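Fullance 619 Inline Inlet Filter

Home / Laundry / Hoses and water supply / Filters

Part no. 619
Maker: Fullance
Stock: ships from the Alldale warehouse
Sold singly, with two washers and one spare screen

The Fullance 619 is a sediment filter for the cold or hot supply of a household washing machine. It mounts between the supply valve and the inlet hose and holds back sand, rust scale and solder beads before they reach the small screen in the machine's water valve. The body is clear, so the state of the screen can be checked without shutting off the water. One unit protects one line. Machines with both a hot and a cold supply need two.

Scale from old pipes is the usual cause of slow filling. The factory screen sits inside the inlet port on the back of the machine, has a small surface, and clogs early. Cleaning it means pulling the machine forward, closing both valves and taking off the hoses. With the 619 on the valve side, the same job is done at the wall.

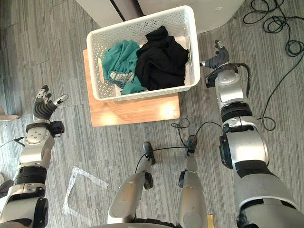 Can the filter be used on a hot supply line?
The 619 is rated for household hot water, and the same part fits either line. Use the red ring supplied in the bag to mark the hot side.

Specifications

Mesh rating: 300 micron
Screen: stainless steel, woven, removable
Body: clear molded plastic with brass thread insert
Body diameter: 69 mm
Inlet: female hose thread, swivel nut
Outlet: male hose thread
Washers: rubber, flat
Flow direction: marked by an arrow on the body
Warranty: 12 months from purchase

The screen stops particles. It does not soften water, remove chlorine, or change taste or odor. Lime deposits inside a machine are a separate matter and are not reduced by this part. 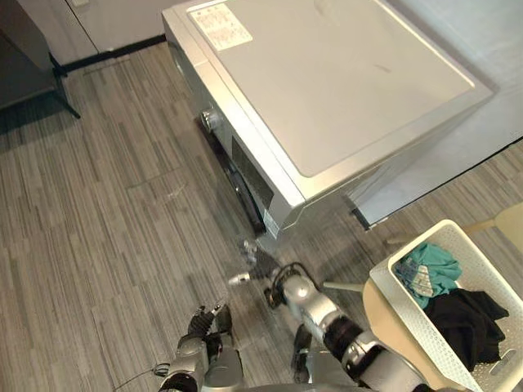 Fitting notes by Povilas Priedītis, Alldale parts desk
March 11, 2021

Close the supply valve fully and run a short fill cycle to release pressure in the hose. Turn the machine off. Place a towel or shallow pan under the joint. Unscrew the hose from the valve and inspect the old washer. Cracked or flattened washers should be thrown out.

Seat a new washer in the swivel nut of the filter and thread the nut onto the valve by hand. The arrow must point away from the valve. Tighten until snug, then give a further quarter turn with pliers over a cloth. Do not use thread tape on hose threads — the washer makes the seal, and tape can keep the nut from seating.

Connect the hose to the outlet with its own washer in place. Check that the hose hangs in an easy curve. The filter adds length at the valve, and in a shallow recessed box the hose may be forced against the wall. The Kimine angled connector, listed under Hose fittings, turns the outlet downward where depth is short.

Open the valve slowly and watch both joints. Run one fill with no load and check again. A joint that weeps at this stage nearly always has a doubled or missing washer.

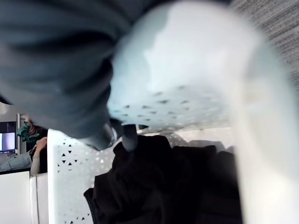
After the first week, look at the screen. New installations often collect more debris in the first days than in the months that follow, as handling the valve shakes loose old scale. A brown film over the whole screen points to fine rust and can be rinsed off. Hard grains at the bottom of the bowl are sand or pipe scale.

To clean, close the valve, unscrew the bowl, and lift out the screen. Rinse it under a tap from the outside in. A soft toothbrush is suitable. Do not use bleach or solvent on the bowl, and replace it if the plastic has turned cloudy or shows fine cracks.
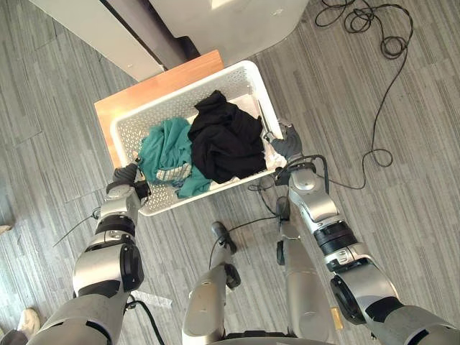

White laundry basket on a wooden stool top

Compatibility

The 619 fits standard washing machine valves with an external hose thread. It does not fit push-fit supply lines or valves with a built-in hose. Kwok braided hoses can be used on the outlet — remove the blue cap insert first. Where a backflow preventer is required, install it upstream of the filter.

Order separately

Replacement screen, single
Washer pack, mixed hose sizes
Kimine angled connector
Kwok braided hose, short and long

Units made before May have a gray swivel nut. Current stock has a black nut with the same thread, and screens are interchangeable between the two.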